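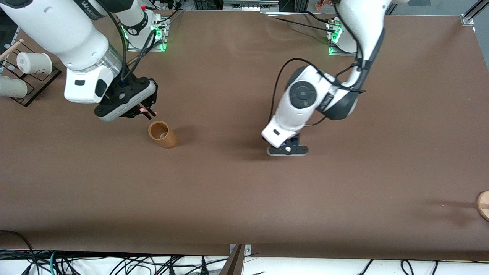 Photo: Kvido Hubáček / Prillberg

Udari rural water supply, Olden district: progress report to the Shehu Fund, August

Work under output 2 continued on schedule. The replacement rising main between the borehole and the upper tank has been laid and backfilled over its full length. Pressure testing of the lower section is complete; one coupling was remade and retested. The upper section will be tested once the air valve is delivered.

Household connections stand at 16 against a target for the period of 18. The two outstanding plots are awaiting signed access forms.

Water quality samples were taken at the tank outlet and at the furthest tap. Residual chlorine was low at the tap, and the dosing rate has been adjusted. Repeat results will be attached to the next report.

Expenditure is within budget except for transport, which is overspent by 2,000. We request approval to cover this from the unused training line.

Prepared by Ningsih Sutanto, Prillberg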